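Call for participants: translators and readers for the Gostau letters

The Gostau Letters Project is looking for people who can help us to read, copy and translate family letters from the years when many workers left the Sastby valley to find jobs abroad. We have 2,230 letters in the collection now. Almost 2,000 of them are scanned, and most have never been read by any person outside the family that kept them.

The letters are about daily life. People write about rent, bad teeth, the price of shoes, a cousin who does not answer. Many are written by persons who had only a few years of school, so the spelling is free and the lines often go up the side of the paper when the page was full. You need patience for this, but after two or three letters from the same hand it becomes much easier.

What you will do

You receive a packet of scanned letters from one family. First you type the text exactly as it is written, with the mistakes. After that you make a translation into simple English. A second reader compares your work with the scan and sends you questions. We ask for one packet in each month, from March until the end of the summer. You can work from home and at the hours which you like.

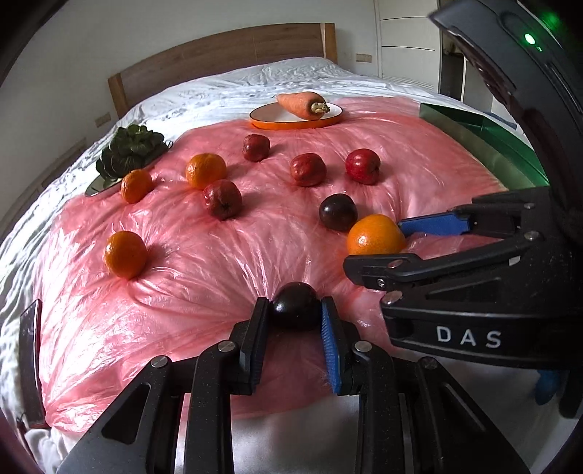 We have places for 7 new participants. It is not necessary to have a degree or to have worked as a translator before. Some of our best readers learned the language from their grandparents and never studied it in a classroom.

We ask that you:
– read the Sastby dialect, or the standard language well enough to guess the rest
– write clear English
– have a computer and a stable internet connection
– can join one online meeting per month, at 6:30 in the evening
– keep private what you read until the family has given permission to publish

The last point is serious for us. There are letters with illness in them, and debts, and children that were not spoken about. The families trusted us with these papers and a few of them still have not decided what may be shown.

Payment

Each finished packet is paid with $114, after the second reader has accepted it. A packet has normally between ten and fifteen pages. If yours is longer, or if the handwriting is very difficult, please tell us early and we will divide it. We cannot pay for equipment. Your name will be printed in the book and on the website, unless you prefer that we leave it out.

How to apply

Please write us a short letter, one page is enough. Tell us how you know the language and which kind of letters would interest you. We do not need a photo or a list of all your jobs. We will then send you one scanned page to try. Take your time with it, and where you cannot read a word, put a question mark – we like this more than a guess.

Applications go to Nerys Hughes, who coordinates the readers. Questions about payment or the agreement can be sent to Oluwatosin Chukwu at the same office. We answer everybody, but it can take up to two weeks.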